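Chore robots FAQ, Ovel home unit

Can it tidy a table yet?
Sort of. Small stuff, one piece at a time. Slow.

How slow?
Our Feburary runs: 465 tries, 3 different tables. You'd be quicker by hand.

Dishes?
No. Laundry, also no.

Does it work on a shop floor?
Same arm, same limits. Ask Lustevach about the bench version.

What does the job look like from the gripper?

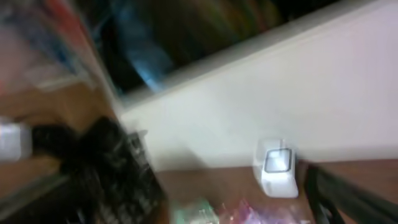
Small white item on brown wood, gripper in close. Arm view, blurred.

Can I buy one?
Not yet, wait list is open tho.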